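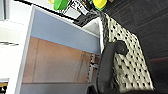

Issue 167

How to cheer up a grey corner at work without buying much

I've had the same patch of office since March and it took me until now to do anything with it. Charcoal carpet, pale blue-grey panel, tan wood-look panel underneath — you probably know the sort. The one lively thing in it is my cream and black pattern, so I decided to start there and let everything else follow. It took me one long lunch break, plus a bit of swearing under the furniture.

What you'll want
A damp cloth, a dry cloth, a roll of cable ties (mine are from Ziller, 200 in a tub, so help yourself if you pass my desk), a few sticky pads and one box for the stuff you can't decide about.

Step 1: Pick your pattern and stop there
I'm a terror for mixing prints and it always ends up looking like a jumble sale. Small black marks on cream are very forgiving. They go with grey, they go with wood tones, and they hide a multitude of biscuit crumbs! Whatever yours is, keep the bigger things round it plain.

Step 2: Clear everything off and wipe down
Do the panels from the top and work down. Go easy with the water on anything fabric, and run the dry cloth over it straight after. Pens, old notes and mystery chargers go in the box for now.

Step 3: Bring in one picture
I like a print in warm browns when the walls are pale. Lean it first and live with it for a week before you stick or hang anything. Zainab Ibrahim on the next bank hung hers on day one and has moved it twice (sorry, Zainab). A light grey border helps it sit nicely next to office colours.

Step 4: Add one loud colour, and only a little
Yellow is my favourite for this. Something small and low down is plenty, and next to all that cream and black it really sings. 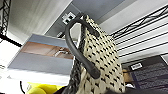 Step 5: Sort out the cables
Trace each one to its plug before you tie it, or you'll be cutting it free again by teatime. Leave some slack at the end you move about. I put a loose tie every hand's width and snip the tails off flush.

Step 6: Use your rack, if you've got one
Black wire racks are brilliant with a few S-hooks. Keep the heavy bits near the bottom, and leave some gaps so the lattice shows.

Step 7: Go back to the box
Give it a fortnight. I rescued my stapler and a Kumum mug, and the rest can go to the swap shelf when I next walk past it.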